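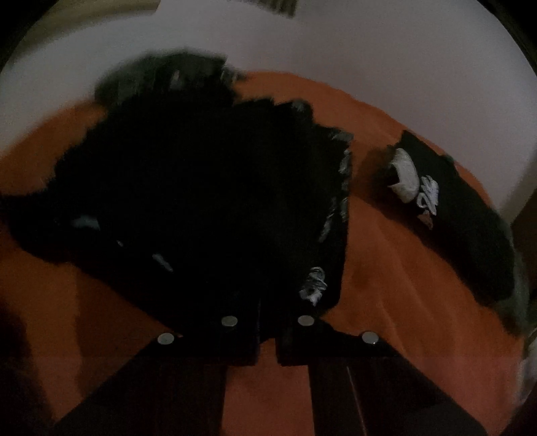 Esko Jääskeläinen gave it another ten years, and he gave it while he was eating, so it came out in pieces. Ten years before a machine could take a heap of clothes off a bed and put it away the way a person would. Folding one towel was nothing, he told Marta. Any of them could fold a towel now if you laid it out flat first, and if you were laying it out flat you might as well fold it.

Marta said the people at Skanar were promising it by February.

"Promising what?"

"A load an hour. Mixed."

"Mixed what?" he said. "Mixed towels?"

She didn't know. She had read the first page of the offer and signed the back of it, and the rest was in the office under the invoices. The Jutbridge laundry had been hers for 22 years. It took in work from two hotels, a swim club and whoever came through the door with a bag. The hotels were easy. The bags were what kept her there until seven at night.

Skanar's man came the following week. His name was Partanen, like the bakery, and he said so before she could. He set the machine up at the end of the folding table, where the light was better, and plugged it into the outlet the iron used. It had two arms and a flat head on a post. He asked her for something typical.

She gave him a hotel pillowcase. The arms picked it up by two corners, shook it once and had it folded in 18 seconds. Esko was supposed to be looking at the boiler, but he had come to the doorway with a wrench in his hand.

"Give it a bag," he said.

Partanen said a bag was fine. A bag was what it was for.

She took one off the shelf and emptied it on the table. It was a family's bag: school clothes, jeans, a fitted sheet with a black sweatshirt balled up in one corner of it. The machine looked at the pile for a while. Then it took hold of a sleeve and lifted, and the whole pile came up with it, sheet and all, and it stopped there with its arm in the air.

"It's thinking," Partanen said.

"What about?" Esko said.

"Which part belongs to which."

Marta watched it. She knew what it was up against. Black on black was bad for her too, at the end of a day. She did it with her fingers. You felt for the hem, or the tag at the neck, and once you had that you knew where the rest was. She had never put it into words before and she didn't now, because Partanen was typing.

The arm came down. It let go and tried from the other side, and got the sweatshirt on the third go, by the hood. It folded it with the hood on the outside and one cuff hanging. It set that down neatly and went back for the sheet.

The whole bag took 17 minutes. Marta could do one in four. There were things in the finished stack she would have done over, and a sock the machine had folded into a T-shirt, so that the other sock was left by itself on the table. The fitted sheet was a kind of parcel.

"The Wavis one won't even try a fitted sheet," Partanen said.

"Smart machine," Esko said, and went back to the boiler.

Partanen showed her the figures. The trial was free for a month, and after that it was 800 a month, with repairs included. He said it would get better. Every bag it did, here or anywhere else, they all got better. He was a polite young man and he seemed to believe it.

"Does it work nights?" she asked.

"It can work any time you like."

"So it doesn't matter if it's slow."

He stopped typing. "No," he said. "Not at night."

She thought about that. She could leave three bags in a row on the table at seven and go home. In the morning there would be three stacks, and she could go through them with her coffee, fix the hoods and look for socks. She would still be the one doing it — but sitting down, and it wouldn't be dark out.

"Leave it for the month," she said.

When he had gone she unfolded the parcel and did the sheet properly, corner into corner, and laid it on the shelf with the rest of the family's things. Esko came out wiping his hands. The boiler needed a valve, he said, and he'd have to order it.

"How long?"

"Ten days. Maybe more."

"You said ten years for the other one."

"I still say it," he said. He picked the sock off the table and started going through the T-shirts for the one that matched.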